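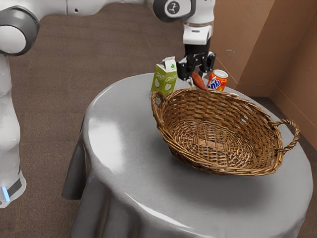
Setting up the tabletop cell in Vivix, start to finish, assuming you have the arm model loaded and nothing else. Takes a morning first time, much less after that. Do the base first, then the gripper, then the table, then the objects. People start with the objects and then wonder why every pose is wrong after they nudge the base. Sweet potato held over the far rim of the basket is the pose I use as a final check, it needs the base, the tool frame and the basket all agreeing with each other. If that pose looks right you are most of the way there.

Last checked 11 May 2026 against Vivix 2. Older versions have the menus in different places, same settings though.

1. Base

Drop the arm in with its base on the floor plane, not on the table. Fix it. There's a tick box called Static root and it comes unticked. Leave it unticked and the arm slowly leans over during long runs, you won't see it for the first few minutes.

Zero all the joints, then load the home pose from the Trovier file. Don't type the home pose in by hand. I did, swapped two joints, lost an afternoon.

Check the arm clears the table edge going from home to the far side. Run it slow. Elbow is the bit that catches.

2. Gripper

Import the Wirum two-finger package and attach it to the flange, not to the last link. They look the same in the tree. They aren't, there's an offset between them and it'll show up later as the fingers closing beside the thing you wanted.

Tool frame goes between the fingertips. On ours it's 34 mm further out than the package default becuase of the longer tips. Measure yours, don't copy mine.

Then open and close it a few times with nothing in between. Both fingers should move together. If one lags, delete the mimic joint and add it again – quicker than finding out why.

Grip force: start at the lowest setting and work up. Too much and the fingers sink into the mesh, object gets fired across the room. 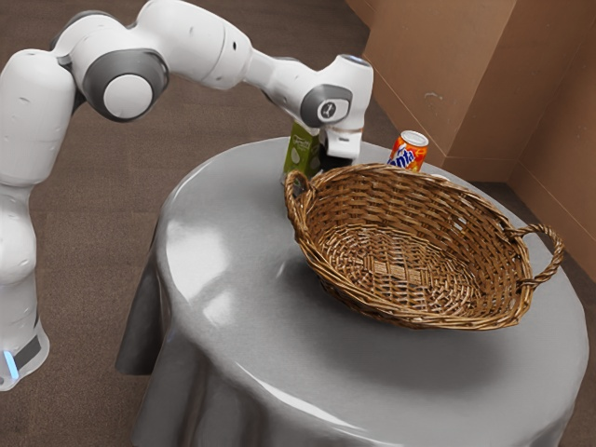 Can I move the base after the objects are placed?

Only if you parent the grasp poses to the objects first. If they're stored in base coordinates, which is the default, you'll have to teach every one again.

3. Table and cloth

Use the round table with the fixed cloth mesh. Full cloth physics is lovely to look at and makes everything crawl. Collision shape for the top: plain flat cylinder. Don't let it build one from the cloth, all those folds at the sides turn into hundreds of tiny faces.

Table top height goes into the Kauppinen config as well as the scene. Two places, yes. Change one and forget the other and the planner thinks there's space where there isn't any.

4. Objects

Basket first. Needs a proper hollow collision shape, so pick Decompose and not Convex hull. With a hull the basket is a solid lump as far as the physics is concerned and anything you lower into it just sits on top of nothing. Handles can be left out of the collision shape if you never grasp by them.

Then the tall things. Put them down slightly above the surface and let them drop and settle, 200 steps is plenty. Save the scene after they've settled, not before. Anything standing close behind the basket needs checking from the side as well, the rim hides the bottom of it from the front and you can't tell if it's floating.

Approach for cartons is straight down, jaws wide. Set the pre-grasp a good way above the gable and come down on one axis only. Any sideways movement near the top and a finger clips it.
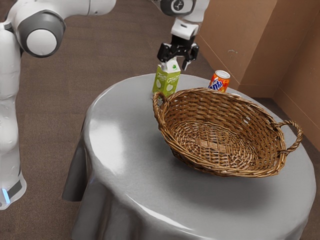 Open fingers over the juice carton, basket handle just in front.

If the carton tips in your run: check the tool frame again, then friction on the cloth, then mass. In that order. It's nearly always the tool frame.

Sweet potato is the awkward one. Tapered, so the grasp slides towards the thin end. Take it at the fattest point with the fingers across, and put friction up on the finger pads and leave the potato alone. Otherwise you end up with one very sticky vegetable and every other test is off.

5. Lights and close views

One main light, one soft fill. The grey cloth is shiny so you'll get hot spots wherever you put the main one. Raise the roughness on the cloth material a bit at a time untill it calms down. Don't take it all the way up or you lose the contact shadows, and those are handy for telling whether a thing is resting or hovering. 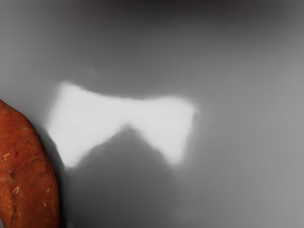 Sweet potato at close range, with a white glare patch and soft shadow on the grey surface.

Check glare from near the surface, not only from the room view. Looks fine from far off, then up close there's a big white blob.

6. Before you call it done

Run the full cycle from home with the objects shuffled. Our last batch got 94 per cent picks, the misses were mostly potato.
Save the scene AND the Kauppinen config under the same name.
Export the joint limits too – the Trovier file doesn't keep them.

Still to add: changing the fingertips. Will do that in August when the new package is out.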